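How to Plan Your First Robot Arm Budget (Without Losing Sleep)

When my business partner Ottavio Russo and I set out to buy an arm for our little packing shop in Rulencombe, we started with the price tag on the arm and stopped there. Please don't do that! The arm is one line on a pretty long list, and the gripper, the table and the floor space all want their share too.

Step 1. Write down one job, in plain words. Ours was "put one cup into another." Then try it in simulation before you call a single dealer. You'll learn how far the arm has to reach and what sort of table it needs to share.

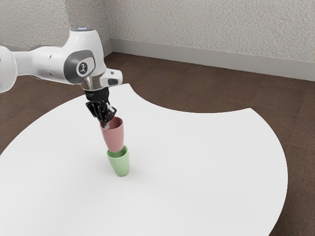
Simulated cup stacking, pink cup over green.

Step 2. Price the gripper by itself. Ask whether the mounting parts are included - ours weren't, and that added $182 to the order.

Step 3. Set aside money for the small stuff. I put down $400 for cables and spare fingertips and spent $300 of it by April, so I was glad to have it.

Step 4. Get your quotes in writing, and ask each dealer to list training as its own line. Vittoria Rizzi at Wevetti did this for us without being asked (bless her), and it made comparing her quote with the one from Gatti so much easier. Ask how long the quote stays good, too. Ours ran out after four weeks.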